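Tusis Sit-Stand Desk Converter

Code: 2469
In stock. Order before noon on Friday for dispatch the same day.

The Tusis is a height-adjustable platform that sits on top of the desk or table you already have. It is made for people who work from home, or from a different spot each week, and who want to spend part of the day on their feet without buying a whole new desk.

It arrives in one box and needs no tools. Unfold the legs, press down until both sides click, and put your laptop or screen on top. The side levers raise and lower the platform with a gas spring, so there is nothing to plug in. Most customers set it up at the kitchen table and fold it away when the family wants to eat.

Why change position during the day?

Sitting in one place for hours leaves a lot of people with a stiff neck and a sore lower back. Standing all day brings its own troubles, mostly in the feet and knees. We suggest switching between the two and taking a short walk when you can. Start with a few minutes of standing at a time and build up over a fortnight.

"I tell clients to change position when they finish a task or come off a call," says Yasaman Rezaei, the physiotherapist who advised Hukelex on the design. "It's easier to remember than a timer."

When you do sit, keep both feet on the floor and your lower back supported. A firm cushion will do if your chair has no lumbar pad. Try to keep long stretches of typing off the sofa, as the laptop ends up too low and your neck bends forward to meet it.

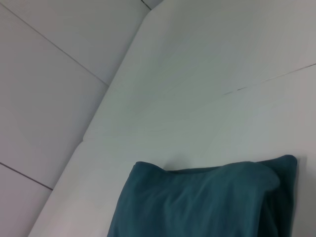

Teal cushion against white upholstery.

Specification

Platform width: 90 cm
Platform depth: 58 cm
Finish: matt black or white
Adjustment: gas spring, lever on each side
Keyboard tray: included, removable
Assembly: none
Guarantee: two years on the frame and spring

Please measure your desk before you order. The feet need a flat surface at least as deep as the platform. The converter is not suitable for glass tops or for tables with a drop leaf.

Accessories

Kurelance mat. A cushioned standing mat with a bevelled edge. Wipes clean with a damp cloth. Sold separately.

Mancuso laptop riser. Lifts the screen closer to eye level. You will need a separate keyboard and mouse to use it comfortably.

Delivery and returns

Delivery to mainland addresses is free. Our courier will text you a time slot on the morning of delivery. The box is heavy, so ask for help if you have to carry it upstairs.

You can return the converter within 30 days if it doesn't suit you. Keep the original packaging, as we can't collect it without the foam corners. Orders placed in December can be returned until the end of January.

Customer comments

"Bought this after a year of working off the ironing board. Levers were stiff for the first week and then fine. Would have liked a longer keyboard tray." Pejman Akbari

Buying for a team?

We have supplied more than 2000 converters to small firms and shared offices. Ask our sales desk for a quote on five or more, and mention code 2469 when you get in touch.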